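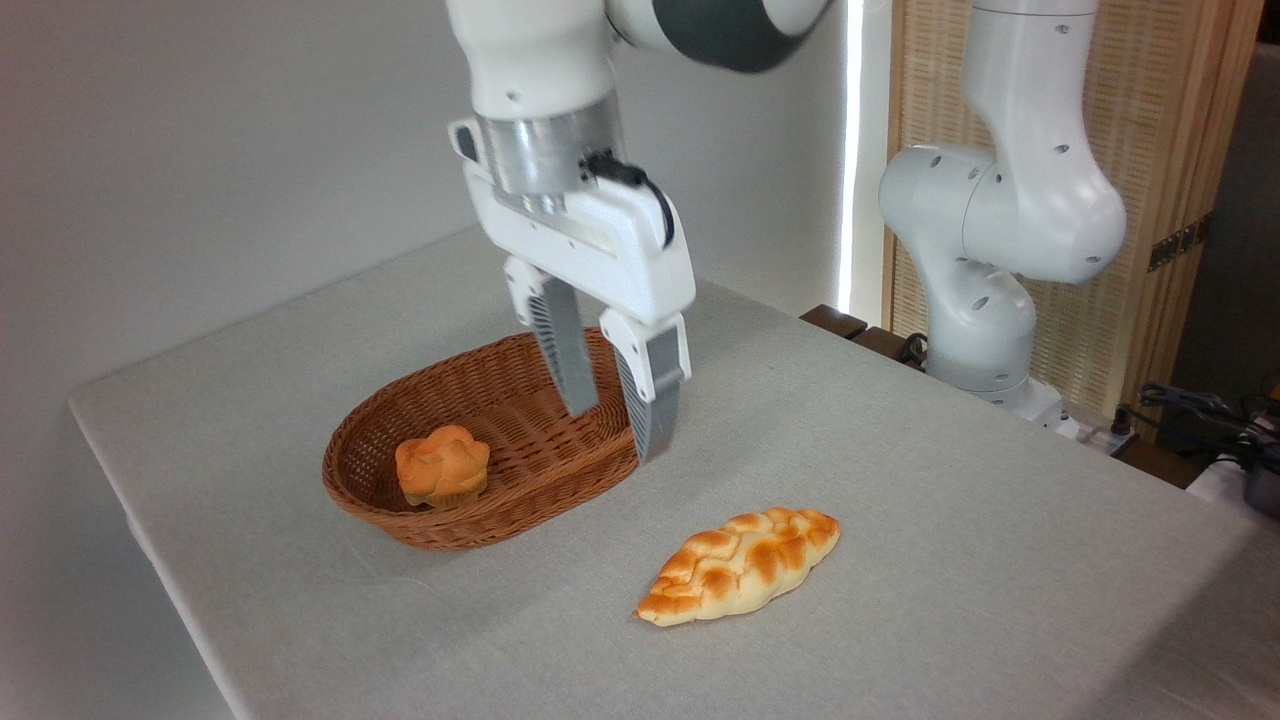
A robot gripper over an oval wicker basket.

How a Blockchain Keeps Its Records
By Hye-jin Wang
2021-01-04
Reading level: ages 9 to 12

A blockchain is a list of records. Many computers keep a copy of the same list, and they follow the same rules for adding to it. The records are often about digital coins, which are a kind of money that exists only on computers. This page explains how the list works and why it is hard to change.

What is a ledger?

A ledger is a book that shows who paid whom. Shops and banks have used ledgers for hundreds of years. Each line in a ledger is called an entry. An entry might read: "Abelardo paid Hye-jin 2 coins."

In a bank, the bank keeps the ledger. If you want to know how much money you have, you ask the bank, and the bank looks it up. A blockchain is a ledger too, but no single bank holds it. Every computer in the group can hold a full copy. These computers are called nodes.

What is a block?

Entries are not added one at a time. They are collected and put into a bundle, and the bundle is called a block. Think of a page in a notebook. When the page is ready, it is added to the notebook and a new page is started.

Each block has three main parts:
The entries.
A code made from the block before it.
A code of its own.

The code is called a hash.

What is a hash?

A hash is a string of letters and numbers made by a math rule. You put some text in, and the rule gives you a code. The same text always gives the same code. If you change one letter of the text, the code comes out completely different.

Suppose we have a very simple rule: give every letter a number (A is 1, B is 2, and so on) and add them up. The word CAT gives 3 + 1 + 20, so the code is 24. The word CAR gives 3 + 1 + 18, so the code is 22. This rule is too simple to be safe. ACT also gives 24, and a good hash rule makes it extremely hard to find two pieces of text with the same code. Real rules use many more steps, and the codes are much longer.

Why is it called a chain?

Every block carries the hash of the block before it. Block 40 carries the hash of block 39. Block 41 carries the hash of block 40. The blocks are linked in order, like a chain.

Now suppose a person wants to cheat. The person goes back to block 40 and changes "2 coins" to "100 coins." The hash of block 40 is now different. Block 41 still carries the old hash, so the two do not match. To hide the change, the cheater would have to make block 41 again, then block 42, and every block after that. If the chain has 71 blocks, that means redoing block 40 and the 31 blocks that follow it. The cheater would also have to get the other nodes to accept the new version. The rules are designed to make this very hard.

Who adds the next block?

The nodes need a way to decide. There are two common ways.

Proof of work. Computers race to solve a puzzle. The puzzle takes many guesses, but the answer is easy to check. The winner adds the block and is paid in coins. This method uses a lot of electricity.

Proof of stake. Owners of coins set some of them aside as a promise to follow the rules. The system picks one of these owners to add the block. An owner who breaks the rules can lose the coins that were set aside. This method uses much less electricity.

What is a wallet?

A wallet is a program or a small device that stores your keys. It does not store the coins, which exist only as entries on the blockchain. A key is a long secret number. You use it to sign an entry, and the signature shows the nodes that the entry came from the holder of the key. If a key is lost, there is usually no way to get the coins back. If another person copies it, that person can spend them.

Is it real money?

Some shops accept digital coins, but most do not. The price of a coin can rise or fall a great deal in one day. A blockchain can show that an entry follows its rules. It cannot show that a coin is worth buying, or that the person selling it is telling the truth. Children should not buy coins without a parent or guardian.

Words to know

Block: a bundle of entries.
Entry: one line in a ledger.
Hash: a code made from text by a math rule.
Key: a secret number used to sign entries.
Node: a computer that helps run the blockchain.

Checked for accuracy by Abelardo Correa. Next in the Sillwood Money Pages: What Is Interest?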